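The Divided Box: Rolling Small Garments for Storage

Small clothing is harder to store than large clothing. A coat has a hanger and a shirt has a shelf, while socks, briefs and thin summer tops usually end up pushed into whatever space remains at the front of the drawer. Within a week the stack has collapsed, and the item at the bottom is out of circulation until laundry day.

The divided box is the standard remedy. It is an open container split into compartments, each sized for one rolled item. Fadwa Ramadan, who fits out closets and dressers for the storage firm Estitska, has specified them in most of her projects since she joined. Her method has few steps, and most of the effort goes into the roll itself.

Measuring first

The drawer is measured inside, at its narrowest point, with the drawer fully open. Runners and back stops can take up a surprising amount of depth. Ramadan works in millimeters even for American clients, as the compartment sizes in supplier catalogs are usually given that way.

A typical dresser drawer on her worksheet is 900 mm wide. The compartments she prefers for adult socks and underwear are 96 mm across. For thicker fabric, such as fleece or heavy cotton, she moves up to 112 mm. Anything wider and the roll has room to relax, at which point the dividers stop doing their job.

Height matters as well. A finished roll should sit level with the rim or slightly above it, so that it can be gripped from the top. If it sits well below the rim, the fingers have to dig, and the neighboring rolls get disturbed.

The roll

Lay the item flat and smooth it from the center outward. Fold both sides in until the strip is slightly narrower than the compartment is long. Roll from the waistband or collar toward the hem, keeping steady pressure on both ends. The loose edge goes against the floor of the compartment, where the weight of the roll holds it shut.

Patterned items should be rolled with the most recognizable part outward. A stripe or a bright edge is enough to identify a garment from above. Plain dark items are the difficult case, and Ramadan keeps them apart - black next to gray is readable, black next to navy is not.

Filling order

Fill the back row first. The hand then works over empty compartments and does not knock rolls already in place. Alternate dark and light where the wardrobe allows it. A green roll between two darker ones serves as a marker, and regular users of a box soon learn the positions on either side of it.

Leave at least one compartment open in each row. A box packed to capacity on the day it is set up has nowhere to put the next purchase, and the extra item is then laid across the top.

The salmon-pink organizer used for this feature has two rows and rounded corners. Six rolls went in, with the back-left and front-right compartments left open. The blue garment with the panda-like character was kept folded beside the box, print side up.

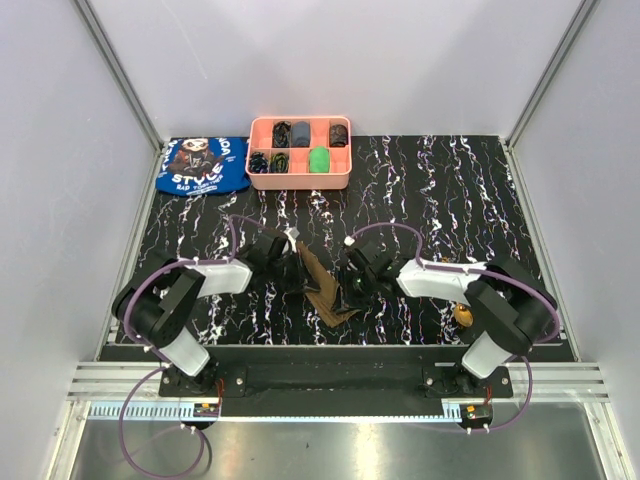 What stays folded

Printed tops are a separate category. Lorraine Dawber, a textile conservator who now advises the fabric care label Todent, recommends folding them with the print flat and facing up. Tight rolling puts a small radius on the ink layer, and repeated creasing in the same place will eventually show as fine cracks. She accepts rolling for travel but not for long storage.

Her other advice concerns moisture. Fabric that feels dry at the surface can still be damp at the seams, and a roll traps that dampness in the middle. She leaves laundry out for an extra hour before it goes into a plastic box.

Choosing a box

Plastic wipes clean and slides easily. Fabric boxes are quieter and fold away, although the dividers lean once a few compartments are empty. Horrocks sells a rigid model with fixed walls; the Flirkel range has removable ones, useful for children's clothes that change size every season. Ramadan's own count, kept across her projects up to December, stands at 1194 boxes installed. Fixed dividers account for most of them.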